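Home | Files | Changes | Issues | Contact

Lirnley Cup Timing Sheets – data card

Version 2, released 25 October 2025
Maintained by Brisa Huerta. Checked by Divina Mangubat.

What is in this repository

This repository holds the lap times and results of the Lirnley Cup, a club series for touring cars. The races were held at the Idville circuit and, for the later seasons, also at Nostthorpe. The times were printed on paper after every session and pinned on a board beside the scrutineering garage. Divina kept the sheets in folders, and I typed them.

I am not a professional in data work. I drove in the series and later I helped in the timing room, so I know how the sheets were made. If you find something strange in the files, please open an issue before you correct it, because sometimes the strange thing is what the sheet says.

Files

sessions.csv – one row for every practice, qualifying session and race
entries.csv – one row for every car entered in a session
laps.csv – one row for every completed lap
results.csv – the final classification, after penalties
penalties.csv – decisions of the stewards, with a short reason
notes.txt – comments written by hand on the sheets, typed without changes

The files are saved as UTF-8 with commas between the fields. Text that contains a comma is in quotation marks. The first row always has the column names.

Columns you will need most

session_id joins all the files. It is made from the season, the circuit and the order of the session on the day. Please do not read the time of day from it. Sessions were often moved when it rained, and the printed order stayed as it was in the program.

car_no is the race number as printed. More about this is written below.

lap_ms is the lap time in milliseconds. To get seconds, divide by 1,000. The old printer at Idville did not print the last digit, and for those sessions the last digit is always zero. The column precision in sessions.csv says which sessions are affected.

gap is text. It may be a time, or it may be "2 laps", or it may be empty. I did not turn it into a number, as a gap in laps and a gap in seconds are different things and I have seen them mixed up in other collections.

status can be FIN, DNF, DNS, DSQ or NC. The last one is for cars that crossed the line but did not complete enough distance. In the early seasons the stewards used DNF for these cars too. I left it like this.

How the sheets were typed

Every sheet was typed by me and then read aloud to Divina, who followed on the paper with a ruler. Where the ink was too weak to read, the field is empty and the column unclear has the value yes. We did not guess from the lap before and the lap after. A slow lap can be a spin, a yellow flag or a visit to the pits, and the sheet does not tell you which one.

Coffee stains and folds caused most of the empty fields. The sheets from Nostthorpe are in better condition – the office there kept the carbon copies, and we were allowed to look at them in June.
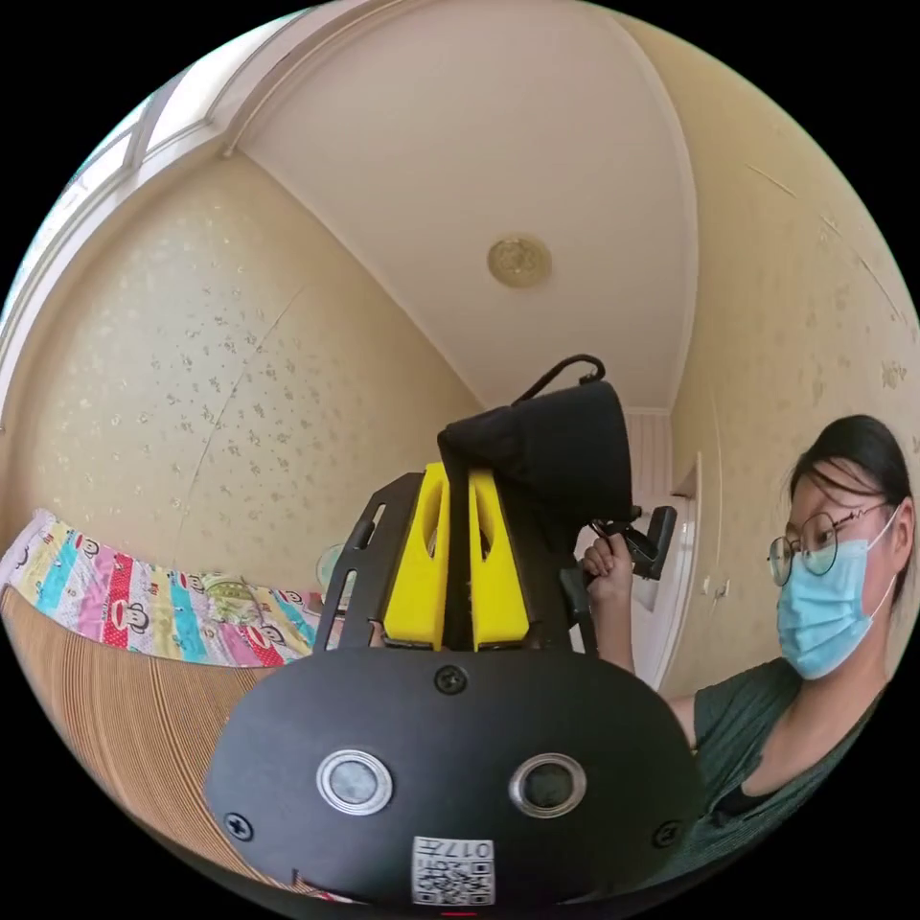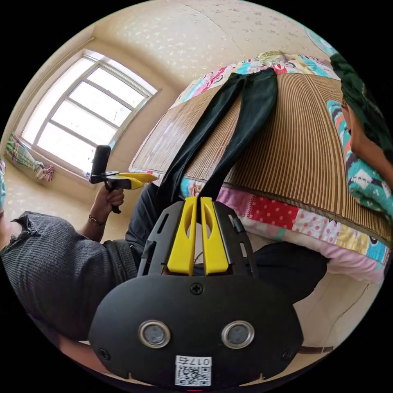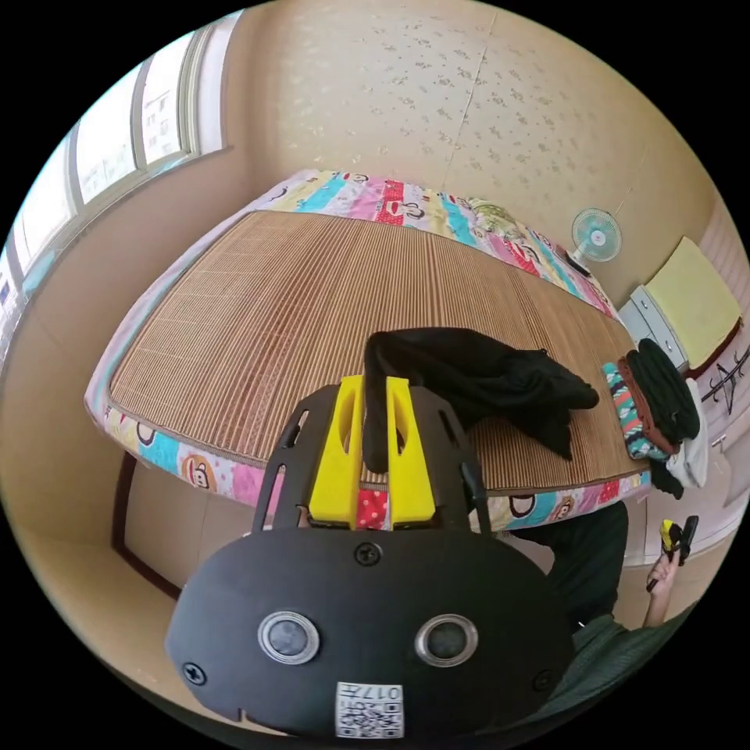
Race numbers are stored as text in every file, and they must stay text when you load them. Many spreadsheet programs will change the column to a number without asking, and after this the zeros at the front are gone. In the Lirnley Cup, car 7 and car 07 were sometimes entered in the same race, because the Kaijage team painted the zero on its second car and the organizers accepted it. Letters are also possible, for a spare car or for a driver who shared a number. Take the white labels with the QR codes in the pictures: the first one reads 017, the second 0175 and the third 017E. If you load these three as numbers, the first becomes 17, the second becomes 175, and the third is either refused or turned into something else, depending on the program. On the first and the third label the characters are also upside down, and we had the same difficulty with numbers that the lap scorers copied from a car parked facing the wrong way or from a sheet held the wrong way. A 6 and a 9 were exchanged more than once. When the entry list proved which one was right, we corrected car_no and kept the first reading in car_no_raw.

If you use Python with pandas, set the type of car_no and car_no_raw to str when you read the file. In R, set the columns to character. In a spreadsheet, use the import window and choose Text for these columns. Opening the file with a double click will damage it, and saving it after this will make the damage permanent.

Names of drivers

Drivers have a code in the files and not a name. The full names were public at the time, but some people were very young when they raced and did not expect to be found in a table so many years later. The code stays the same for one driver over all seasons. When a driver changed the family name, the code was not changed.

The names of teams are kept as printed. You will find the Kaijage team with different spellings. The column team_clean has one spelling for each team, and I recommend it for counting.

Known problems

The race at Idville that was stopped for fog has no final lap for any car. The result was taken from the lap before the red flag, as the rules said, so results.csv and laps.csv do not agree there. Both are right.

In one wet qualifying session the timing beam was blocked by spray, and several cars have a lap that is twice as long as it should be. These are two laps written as one. They have the flag merged in the column lap_note. I did not divide them.

Fastest laps in notes.txt were written by hand by the announcer and often differ a little from the printed sheet. Please trust the sheet.

Penalties given after the cars had left the circuit are sometimes missing. The stewards sent them by letter, and we have only the letters that drivers gave back to us. If you or your family raced in the series and still have such a letter, a photo of it would be very welcome.

Weather is recorded as dry, wet or mixed, by the word on the sheet. I would be careful with mixed. For one clerk of the course it meant a drying track, and for another it meant that there was rain only at the far corner.

What the data is good for, and what it is not

You can compare cars within the same session, follow a driver through a season, or study how the pace changes in a long race. Teachers have asked me if it is suitable for students, and I think so, as the files are small and the mistakes in them are real ones.

I do not recommend comparing lap times between early and late seasons at Idville. The chicane before the pit straight was moved, then moved back, and the tire rule changed in the same period. The column layout in sessions.csv shows which version of the track was used. Even within one layout, the surface became older and slower.

Please do not use the files to rank drivers as people. Many shared a car, and many stopped when the money was finished.

Changes in version 2

The column car_no_raw is new. Nostthorpe sessions were added from the carbon copies. Spaces at the end of team names were removed. The type of gap was changed from number back to text, which was my mistake in the first release, and I am sorry for any trouble it caused.

License and citation

You may use, copy and change the files for any purpose if you say where they come from. Please cite as: Huerta and Mangubat, Lirnley Cup Timing Sheets, version 2.

Questions about the reading of a sheet go to Divina, and questions about the files go to me. We answer in the evenings, and more slowly during the racing season.

Contact: use the Issues page | © Brisa Huerta and Divina Mangubat | Back to top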